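Plisix two-arm bench cell

The Plisix is a two-arm bench cell for light handling work on a table top. It is supplied by Thibodeau and can be seen running at our Vostanport demonstration room. The next open day is March 10, 2023.

Visitors can watch the cell work with everyday desk items on a paper-covered table. The set includes a laptop, a wireless mouse on a square pad, a desk lamp with its power cord, and a dark wooden box with a handle. Both arms work over the same mat and each carries a black gripper.

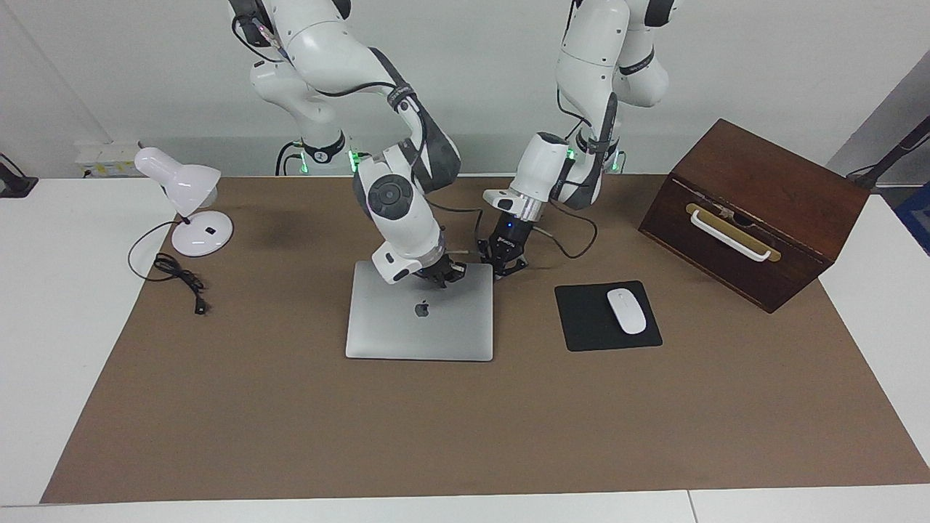
Each demonstration lasts 11 minutes and is repeated through the day. You are welcome to stay for more than one, and staff will stop between runs to take questions. If you have a part of your own you would like to discuss, bring it along – small items only, please.

Specification
Reach per arm: 680 mm
Weight, complete cell without table: 97 kg
Minimum table width: 1,000 mm
Control software: Drosero, one licence included
Supply: single phase

Drosero runs on an ordinary office computer. Tasks can be saved, copied and moved to a second cell without setting them up again. Updates are free for the first year and charged yearly after that.

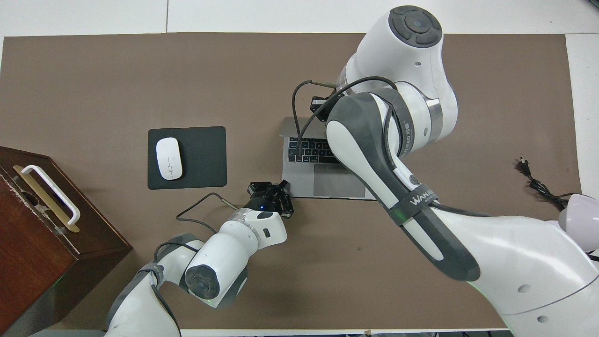 Delivery and setup are included for mainland addresses. We fit the arms to your own bench or can quote for a table to suit. Orders placed at the open day will be delivered from November – earlier dates may be possible for single cells.

Entry is free but places must be booked through the contact form. Parking is at the rear of the building. The demonstration room is on the ground floor and has step-free access.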